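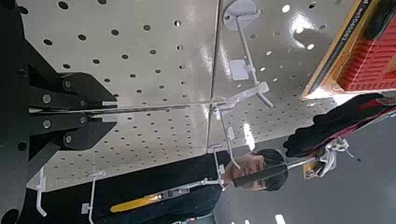

L. Boonyarit, Clarnness Retail Studies Group

3.2 The small tools wall

Of all the corners of a hardware store we came to know while putting this paper together, the small tools wall is the one we grew fondest of, and we hope the reader will forgive us for lingering over it. Shoppers in our Lirnari survey, which brought in 1,117 replies by the end of February, told us again and again that they like to see a tool hanging at its full length before they reach for it. Figure 1 shows the kind of arrangement we have in mind. 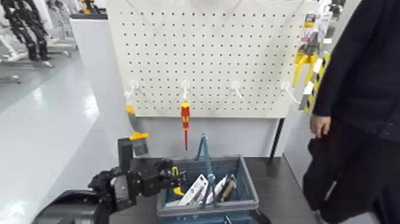 Figure 1. White pegboard with J-shaped hooks, two of them empty, and a carry basket on the counter in front.

An empty hook is a small thing, but it tells a shopper that something belongs there, and it tells the person restocking the same. We asked 22 store workers how they treat such gaps, and most said they would sooner leave one open than spread the neighboring tools across it.
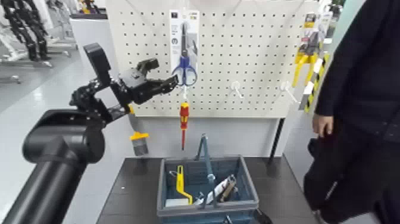 Carded goods and bare tools are another matter. A pair of scissors on a card takes up more of the board than its blades would suggest, while a screwdriver asks for hardly any width at all, and so the two can share a column quite happily. The Era planning guide, which we otherwise found very helpful, treats both alike.
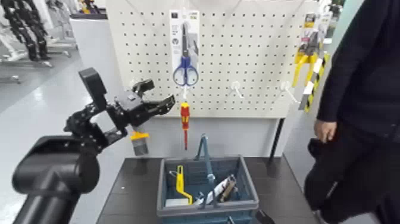
We return to spacing in Section 4, where the answers on basket use are also given.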